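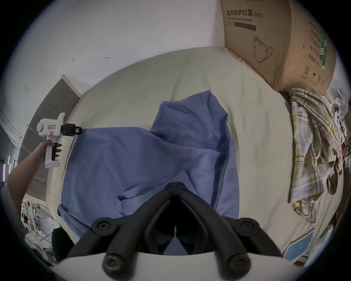
Why does my Sternex washer stop with 20 minutes left and show code E3? The drum is still full of water at that point and the pump is not clearing it, so start with the drain filter behind the little flap at the bottom front.

Home | Tickets | Washers | Dryers | Contact

Ticket 86 - status: open

Thank you so much for your patience with us, and for writing everything down so carefully! We had you clean the filter first, and you found a hair tie and plenty of lint - well done. The code came back after two more loads, so we moved on to the drain hose.

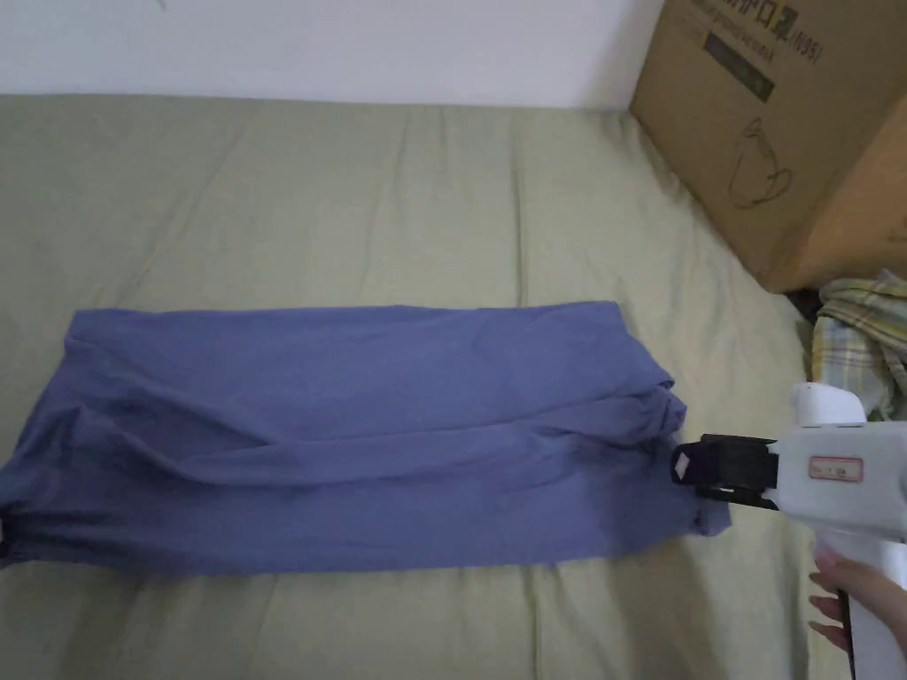

Drain hoses on the Lubis model like to kink when the machine is pushed back against the wall, so please pull it forward a little and run your hand along the whole length. While you test, wash one light thing by itself, and nothing heavy like towels. A single piece of blue cloth like the one folded up on the green fabric would be just right. Choose Rinse and Spin, and stay close by for the first 3 minutes. If the code shows again, write back on this same ticket and we will gladly send you a new pump.

Last updated: 22/11/2020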